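Clearing out the pen drawer
Jan 22, 2020

I started the year with a plan to stop buying stationery until I had used up what I own. To do that I first had to find out what I own, so last weekend I pulled everything out of the desk, the hall cupboard and two old work bags.

Most of it was junk. Dried-up highlighters, a stapler with no spring, a Viltberg letter tray I never put together. There was a pack of 500 index cards, still sealed, that I bought in May for a project that never happened. Those went to the school down the street along with a stack of folders.

For pens I used a simple test. I scribbled on the back of an envelope, and if nothing came out after a few seconds, the pen went in the trash. Markers got the same test on the whiteboard. I don't keep refills anymore. I never remember which pen they fit.

Notebooks were harder. I have several with three or four pages used and the rest blank. I tore out the used pages and put the notebooks back on the shelf. The Flilico planner I gave up on. It was too small to write in and the paper bled through.

I spent around 115 dollars on this kind of thing last year, which is more than I would have guessed. The only item I might replace is the desk lamp.

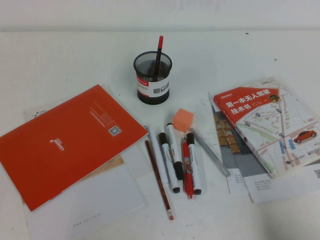
The Pleseo Desk Club

The orange-red Leador notebook is the one I'm using now, for lists and phone notes. Three of the whiteboard markers are white with black caps and one is red with a red cap, and a slim red-capped marker with a black barrel has the mesh holder to itself. I write with the slim white pen most days. The pencil has an eraser, so I don't need a separate one.

Next is the paper. I have a box of old manuals and printouts under the bed and I'll go through it when I have a free evening.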